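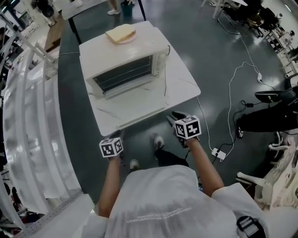 4 Vorführung am Besuchertag

4.1 Zweck von diesem Abschnitt

Dieser Abschnitt beschreibt, wie die Station „Toast“ für einen Besuchertag eingerichtet und vorgeführt wird. Er gilt für das Handgreifer-Set Jinudex mit zwei Greifern und Markerwürfeln. Die allgemeine Inbetriebnahme steht in Abschnitt 2, die Kalibrierung in Abschnitt 3. Beide müssen vorher abgeschlossen sein.

Die Vorführung dauert mit Fragen der Besucher 60 Minuten. Es sind zwei Personen nötig: eine Person führt die Greifer (im Folgenden „Bediener“), die andere spricht mit den Gästen und überwacht die Aufnahme (im Folgenden „Aufsicht“).

4.2 Aufbau der Station

1. Stellen Sie den Tisch so, dass der Bediener von vorne herantreten kann und beide Arme frei nach vorne strecken kann.

2. Stellen Sie den Minibackofen auf den Tisch. Die Glastür zeigt zum Bediener. Der Netzstecker bleibt während der ganzen Vorführung gezogen.

3. Legen Sie eine Scheibe Toastbrot auf den rosa Teller und stellen Sie den Teller oben auf den Ofen. Das ist die Startposition für jeden Durchgang.

4. Prüfen Sie, dass der Rost im Ofen waagerecht liegt und die Tür leicht aufgeht.

5. Legen Sie die Steckdosenleiste auf den Boden neben den Platz des Bedieners, nicht auf den Tisch. Schließen Sie danach die Kabel der Greifer an.

6. Markieren Sie die Besucherlinie mit Klebeband in 220 cm Abstand von der Tischkante.

VORSICHT: Stolpergefahr! Weiße Kabel sieht man auf dem dunklen Boden gut, schwarze Kabel sieht man dort schlecht. Im Bereich der Besucher dürfen keine Kabel liegen. Kleben Sie alle Kabel fest, die den Weg kreuzen.

VORSICHT: Der Ofen darf mit Teller oder Brot auf dem Gehäuse niemals eingeschaltet werden.

4.3 Anlegen der Ausrüstung

1. Legen Sie den Gurt über die Schulter und schließen Sie die Schnalle. Der Gurt soll fest sitzen, aber beim Atmen nicht stören.

2. Nehmen Sie in jede Hand einen Greifer. Der Markerwürfel zeigt nach oben.

3. Lassen Sie die Kabel frei nach unten hängen. Wickeln Sie das Kabel nicht um das Handgelenk.

4. Öffnen und schließen Sie beide Greifer dreimal. Die Aufsicht bestätigt, dass das Signal von links und rechts ankommt.

Hinweis: Tragen Sie geschlossene, flache Schuhe. Lange Ärmel können die Würfel verdecken; ein T-Shirt ist am besten geeignet.

4.4 Ablauf der Vorführung

1. Die Aufsicht begrüßt die Gruppe und erklärt in zwei oder drei Sätzen die Aufgabe: Das Brot soll vom Teller in den Ofen.

2. Der Bediener stellt sich vor den Tisch und hält beide Greifer ruhig über der Tischkante. Diese Haltung ist die Grundstellung. Blicken Sie dabei nach unten auf die Arbeitsfläche.

3. Die Aufsicht startet die Aufnahme und sagt laut „Start“.

4. Öffnen Sie mit dem rechten Greifer die Ofentür.

5. Fassen Sie mit dem linken Greifer die Brotscheibe am Rand. Drücken Sie nur leicht, weiches Brot reißt schnell.

6. Legen Sie das Brot auf den Rost und schließen Sie die Tür.

7. Gehen Sie zurück in die Grundstellung. Die Aufsicht sagt „Stopp“ und speichert den Durchgang.

Hinweis: Sprechen Sie als Bediener während der Aufnahme nicht mit den Gästen. Man dreht dabei unwillkürlich den Kopf, und der Durchgang ist dann nicht verwendbar. Fragen beantwortet die Aufsicht.

Fällt das Brot herunter, so wird der Durchgang abgebrochen und nicht fortgesetzt. Nehmen Sie eine neue Scheibe.

4.5 Besucher am Gerät

Gäste dürfen die Greifer nach der Vorführung selbst ausprobieren, immer nur eine Person gleichzeitig. Für Kinder wird der Gurt nicht verwendet. Die Aufnahme bleibt in dieser Zeit ausgeschaltet.

Roboterarme in der Nähe der Station müssen vor dem Eintreffen der ersten Gruppe stromlos sein. Das prüft die Aufsicht persönlich und trägt es in die Liste ein.

4.6 Störungen

Marker wird nicht erkannt: Prüfen Sie zuerst das Deckenlicht. Ein Reflex auf dem Würfel genügt für diesen Fehler. Drehen Sie den Tisch ein wenig oder schalten Sie die nächste Leuchte aus.

Meldung 254: Ein Greifer ist nicht verbunden. Kontrollieren Sie den Stecker an der Steckdosenleiste und danach den Stecker am Griff.

Teller rutscht: Reinigen Sie die Oberseite vom Ofen mit einem trockenen Tuch.

Fragen zu diesem Abschnitt beantwortet Shuk-fan Hung (Werkstatt Kendale, Durchwahl 1235). Anmeldungen von Besuchergruppen nimmt Fiona MacKinnon entgegen.

Stand: 7. Mai 2025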